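Thursdays in the sewing room, or how our robotics club ended up folding sheets

December 16, 2019

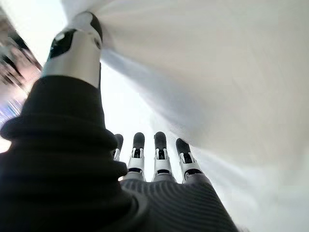 We have been at this since July, and I said I would write up where the club has got to before we stop for Christmas. There are 22 of us on the register, and on a good evening most of them turn up. The college lets us have the old sewing room at the Umham site, which has long tables, plenty of sockets and one radiator that works.

The project this year is cloth. Last year we entered the Handon student challenge with a wheeled thing that sorted blocks, and we came a respectable fifth. This year Handon have a household section, and the task is to pick up a single piece of flat bedding from a heap and lay it over a rail. You get 8 minutes. Corners have to hang within a hand's width of each other, and you lose marks if any of it touches the floor.

Blocks are easy to write code for because they stay the shape they are. Cloth does not. Imogen Mottram, who leads the software group, spent the summer reading papers on finding corners in crumpled fabric, and her conclusion was that we should stop looking for corners and look for edges. You pinch an edge anywhere, lift, and slide along until you get to a corner. It is how most people do it at home if you watch them.

The hand has a thumb and four fingers, with black tips on all of them. We drive it through a library called Esuvlow, which a former student wrote and left with us along with thirty pages of notes. It is good, but it has opinions. It will not let you close the thumb until it is happy about where the fingers are, and we lost two whole meetings to finding that out. The setting you want is in the grip profile, near the bottom, and it is spelt wrong in the notes.

For practice we use white sheets. Essam Hamdy got us a pile from a guest house that was changing over to fitted ones. White has been a mixed blessing. It is the colour the Handon rules ask for, so we have to get used to it, but under the sewing room lights the folds wash out and the edge finder sees nothing at all for long stretches. We now turn off the row of lights nearest the window and stand a desk lamp low down to one side, so the creases throw a shadow. That helped more than any of the code we wrote in October.

The other change was to the way we pinch. We started by closing everything at once, which gathered up a great lump of sheet and usually two layers of it. Now the thumb goes in first and the fingers wait. In the last proper test we ran 30 lifts and got a single layer in 22 of them. In the first test we managed 8, so I am pleased with that, though the rail part is still poor. The sheet goes over, but it goes over crooked, and sliding to the corner only works if the hem is the thin sort. Thick hems jam against the thumb and the arm stops with a fault.

We also have a lot more to look at than we did. The group has saved almost 3000 short clips from the practice runs, all of them labelled by hand by whoever was free. Some of the labels are not very good. Imogen wants them gone through again in January, two people to each batch, and there will be a sheet on the door to sign up for it.

The Kershaw cup, which is the local one, comes before Handon and has a shorter version of the same task with pillowcases. We are going in for that as a trial. Essam is taking the transport list, so tell him if you need a seat in the minibus, and tell him if you get travel sick as well.

Please take your mugs home over the break. The cupboard key is on the usual hook, and the sheets are going to my house to be washed.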